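Court Interpreter (Portuguese and Tigrinya), Handenstead Magistrates' Court

Ref. 111/C. Closing date: Nov 16, 2019

Clastholm Language Services seeks a part-time interpreter for criminal and family hearings. The contract runs to the end of July, with an option to extend.

Duties: consecutive interpreting in open court, sight translation of charge sheets, and attendance at custody interviews - some at short notice.

Applicants must hold a recognised legal interpreting diploma and have three years of court work. Security clearance is required.
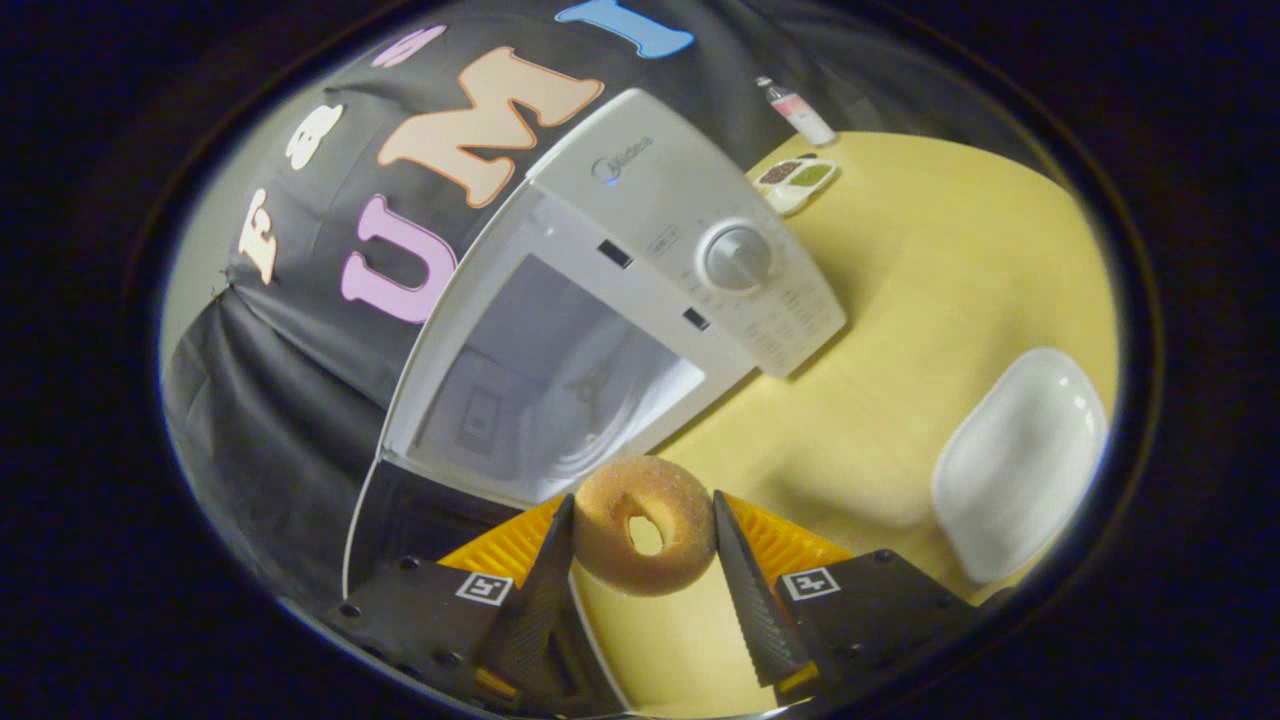 Glazed ring donut over a yellow tabletop.

Apply in writing to Riaan Mofokeng, Room 4, with two referees.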